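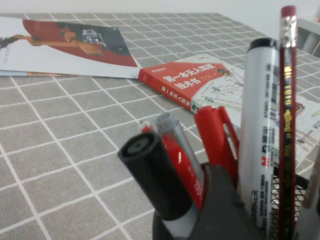
Course handout 4: Site visit to the Ollano demonstration room
Introduction to Manipulation, spring term
Prepared by Boglárka Kelemen

1. Purpose of the visit

The visit replaces the March lab session. Students will see one tabletop arm working under remote control, then the same arm running a learned policy on the same task. The host is Tekle Gudeta, who maintains the station. Report questions are in section 6 and should be read before arrival.

2. The station

The arm has six joints and a parallel gripper. It is bolted to the long side of the table. A small camera is fixed at the wrist and moves with the gripper. A second camera on a mast covers the whole table. The policy receives both views plus the joint angles and returns a short chunk of target positions, which the low-level controller tracks.

Ollano uses office items for its tabletop work: pens, markers, a pencil, a wire-mesh holder, a paperback, brochures and printed sheets. The tablecloth has a grid of thin white lines. The grid is there for the operators, who use it to return objects to their starting places between runs. It is not used for calibration.

3. What the wrist view does and does not give

Three points from lecture 7 apply directly.

Occlusion. Objects standing in a holder hide one another. A pen whose cap is clear of the group may have its lower barrel completely blocked. The grasp point has to be chosen on the part that can be seen, usually near the cap.

Truncation. Close to the target, the holder no longer fits in the view. The base and the far rim drop out first. A policy that relied on the rim to locate the opening will drift at this stage.

Missing depth. A single wrist camera gives no direct distance. Apparent size helps only when the object is familiar. Thin upright objects are the worst case – a few pixels of width cover a large range of distances.

Note also that flat items such as a brochure or a map sheet put strong color and print into the background. In Ollano's first trials the policy was trained with a bare cloth and did poorly once paper was added. Later data include both conditions.

4. Demonstration sequence

a. Remote operation by Uriel Ventura. One writing tool is lifted from the holder and laid on the cloth, then put back. Watch the approach angle on the return.
b. Replay of the recorded joint path with the holder moved by one grid square. The replay should miss.
c. Learned policy, holder in its original place.
d. Learned policy, holder moved as in (b).
e. Learned policy, brochure and book swapped, holder not moved.

Each part takes a few minutes. Uriel will reset the table between parts. Students may ask for one repeat.

5. Figures for the report

Recorded demonstrations in the current set: 488
Held-out trials: 60
Successful held-out trials: 43
Failures on the return to the holder: 11

The remaining failures were on the first grasp. Use these numbers as given. State a success rate with an interval and name the method used.

6. Report questions

6.1 Explain why the replay in (b) fails and whether a fixed offset would repair it. State what would have to be known.
6.2 Compare the two failure types in section 5. Which one would you expect a second wrist camera to reduce?
6.3 Part (e) changes only the background. Describe a result that would show the policy depends on it, and one that would leave the matter open.
6.4 Suggest one change to data collection that needs no new hardware.

Two pages at most, not counting plots. Hand in to Anayeli Becerra by the next lab session.

7. Practical notes

Stay behind the floor tape while the arm is powered. The stop button is on the operator's side. Bags go in the hall. Notes and sketches are allowed during all parts; video is allowed except during (c) and (d).

Students who miss the visit should write to Citlali Cortés for the recorded joint logs and answer 6.1 and 6.2 only.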